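## Teaching by hand, week six: the simulator is up

If you've walked past our corner of the lab lately and seen someone waving a controller at a monitor with great concentration, that was probably Ebise. We've moved the first stage of our teaching work into simulation, and I'm so pleased with how it's going that I asked for a longer slot in this newsletter. Thanks to Llinos Edwards for giving me the room!

A quick recap for people who joined after March. The Selgate project is about showing a robot a task in place of programming it line by line. A person steers the arm through the job, everything the arm does is recorded, and a learning program studies those recordings until it can try the job by itself. We started on the real arm, with one of us holding it by the wrist and pushing it through each move. It works, and it's a lovely way to get a feel for the machine, but your shoulders know about it by lunchtime. It also ties up the one arm that three other projects want.

So Veikko Hirvonen spent the summer building us a simulated version. You sit at a desk, pick up the hand controller, and the arm on the screen follows your hand. Close your fingers on the trigger and the gripper closes. Let go of the side button and the arm stays put while you move your own hand back to somewhere comfortable (we call this "rowing," and everyone does far too much of it on their first day). When you're happy with a run you press save, and when you aren't you press the other button and the whole world resets in 2 seconds. On the real bench, a reset means getting up, walking around the table and putting everything back by hand, so you can imagine how popular that button is.

The part that surprised me most was the view. You can fly a free camera around the arm if you like, and I did exactly that for my first afternoon, feeling very clever. Then Veikko made me switch to the view that rides along on the arm, looking down past the fingers.
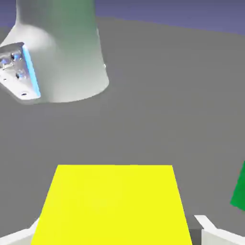
I didn't like it at all for the first ten tries. You lose the big picture, and you find yourself wanting to lean sideways in your chair to see around things. But the learning program only gets what its cameras give it, and if I use some other view to line up a grasp, I'm relying on knowledge the program will never have. Afshin Bagheri ran into this back in the spring with a batch of hand-guided runs. They were smooth and beautiful and he was rightly proud of them, and the trained arm kept stopping short of the block as if it had forgotten why it came. He had been judging the last bit of the approach by looking over the top of the gripper with his own eyes. Now we all drive from the arm's view for at least the final approach, and the runs look a bit slower and more careful, with small pauses where a person stops to check. We keep those pauses in. Nelli Kallio wants to try trimming them and training on both versions, and I'm looking forward to arguing with her about the results.

A few things we've picked up so far:

- Short sessions are better. After 40 minutes, most of us start cutting corners with the wrist.
- Approach from different sides on purpose. If you always come in from the left, so will the robot.
- Keep some recoveries. A run where you miss, back off and try again is worth saving, as long as it ends well.
- Plain colors and flat shapes are fine for now. Veikko will add clutter and messier lighting once the basic moves are solid.

Where are we with numbers? The target for this stage is 1000 saved runs, shared among everyone who has had the short training. Ebise Weldu is way out in front. She recorded 68 in a single day last week, and she has the steadiest hands of anyone I've watched. If you want to see what a good demonstration looks like, ask to sit beside her for a while. I learned more in one coffee's worth of watching than I did from the guide I wrote myself.

Next up is carrying what we've learned back to the real arm. The plan is to train mostly on simulated runs and then top up with a small set of hand-guided ones, and see how much of the real stuff we still need. I suspect more than Veikko does. We'll have a first answer for the winter issue.

In the meantime, we'd love more drivers. You don't need any robot background, and people who play the piano or sew seem to take to it right away. The practice station is open to anyone on the floor most afternoons, and Nelli has the sign-up sheet.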